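# Oak table care: your questions

These are the questions that come in most often for the Dromer and Scanlon tables, both sold in light oak with rounded corners. If yours isn't covered, email the workshop and put the model name in the subject line.

**What finish is on my table?**

Dromer tables are finished in hardwax oil. Scanlon tables built before last June have a matte water-based lacquer, and later ones are oiled. The finish is written on the sticker under the top, next to the serial number.

**How do I clean it day to day?**

Wipe it with a damp, well-wrung cloth, following the grain, then go over it with a dry one. A drop of dish soap is fine for grease. Don't use vinegar, bleach or any spray sold for glass.

**How often should I oil it?**

Twice a year for a kitchen or dining table that gets daily use, once a year otherwise. One 100 mL tin of Torkaven oil does two thin coats on a standard top. Leave it five minutes, then buff off everything that hasn't soaked in. Lay the rags flat outdoors to dry before you throw them out. Oily rags left in a heap can catch fire.

**Will the colour change?**

Yes. Oak warms up with light, and most of the change comes in the first year. Move lamps and bowls every few weeks while the table is new, or you'll get pale patches.

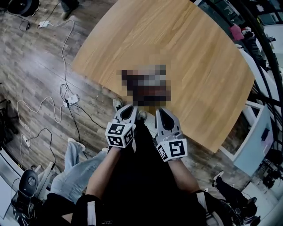
Teresa Lynch wrote to say that the honey colour came up on her table within one summer beside a north-facing window, and that the pale ring left by a fruit bowl took until the next winter to blend in. Our advice for rings like that is to leave the spot uncovered and wait. Sanding one small area makes it stand out more.

**I have a white mark from a hot mug. Is it permanent?**

Usually not on an oiled top. Rub it lightly along the grain with a fine grey pad and a little oil, wait a day and repeat if needed. On lacquer, contact us first.

**Will the legs scratch a wood-look floor?**

They can if grit gets underneath. Fit felt pads and check them when you vacuum. Clurno pads come in a pack for $5 and fit both models. Lift the table to move it, with one person at each end.

**Can you refinish it for me?**

We can, within 79 km of the workshop. Ask for Dede Mahama when you ring, and have the serial number handy. Allow three weeks, longer before Christmas.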